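How do you keep a sourdough starter going when you only bake twice a month?

posted by Henia

Okay, so I've killed two starters this year and I'm getting a little embarrassed. The first one I just forgot behind the pickles. The second one I fed like a champ for 21 days straight, went to visit my sister, came home, and it had a pink streak down the side of the jar. Out it went, jar and all.

Here's my deal. I bake maybe two loaves a month, sometimes three if there's company. Everything I read says to feed it every day and throw half away, and I can't stand the waste. Flour isn't cheap at the store near me, and I don't want to eat discard crackers for the rest of my life (my kids have made their feelings on the crackers very clear). I have a normal fridge, an apartment kitchen that runs cold in the winter, and a scale that works when it wants to. 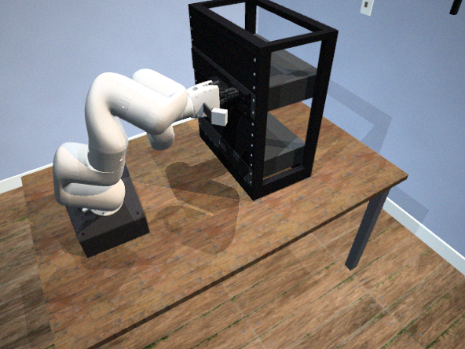
Can I just leave it in the fridge between bakes? How long before that's a problem? And does it matter if I use whole wheat or plain white? My neighbor swears by rye but she also swears by putting onions in her socks, so I don't know.

Also, is there a way to keep a backup? I'd really like to stop starting from scratch. The first week smells terrible.

6 people found this useful

Shobha Devadiga
Member, mostly in Baking and Preserving

Yes, fridge! Please don't feed that thing every day if you're baking twice a month, you'll go broke. Mine lives on the middle shelf in an old jam jar and gets fed when I think of it, usually every week or two, and I once left it almost 5 weeks and it came back fine (slowly, and it smelled like nail polish remover, but fine).

What I do is keep it tiny. I only hold on to a heaping spoonful. The night before I want to bake, I take it out, stir in the gray liquid if there is any, and feed it a spoonful of flour and a spoonful of water. In the morning I feed it again, bigger this time, enough for the bread plus a spoonful left over. The leftover gets one more small feed, sits on the counter for an hour or so, then back in the fridge it goes. No discard, or so little you won't care.

If it's been sitting a long time, give yourself an extra day. Mine needs three feeds after a long nap before it'll double. In a cold kitchen I put the jar in the oven with just the light on, and I stick a note on the door, because yes, I preheated it once with the jar inside. We don't talk about that one.
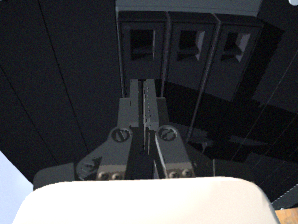

For flour I go half white and half whole wheat. Rye does wake it up faster, so your neighbor's right about that part! But you don't need it, a pinch when it's sluggish is plenty. And you did the right thing with the pink one. Pink or orange streaks or anything fuzzy, toss it, don't try to scoop around it.

For the backup, smear some bubbly starter really thin on parchment, let it dry till it snaps, crumble it up and keep it in an envelope in the cupboard. To bring it back, soak the flakes in a little lukewarm water until they're soft, add flour, and feed it for a few days. I mailed some to my cousin that way and hers is livelier than mine now.

Stavov
New member

just buy the packets of yeast

Luangrath
Member

I'd go along with Shobha on nearly everything, except I keep mine stiff. Twice as much flour as water by weight, so it's more like a lump of dough than a batter. It eats through its food slower that way and holds up better in the fridge. I leave mine three weeks without thinking twice. It's a pain to stir, so I knead it in my hand over the sink.

Don't screw the lid down tight while it's active. Set it on loose. And if your scale's acting up, try new batteries before you replace it, mine was off by a good spoonful of flour for months and I blamed the recipe.

Henia

Thank you both! Starting a new one Monday and the stiff version sounds like my speed. Will the dried flakes work if I make them from a stiff starter, or do I need to thin it out first?

Luangrath

Thin it out first and wait for it to bubble up, then spread it.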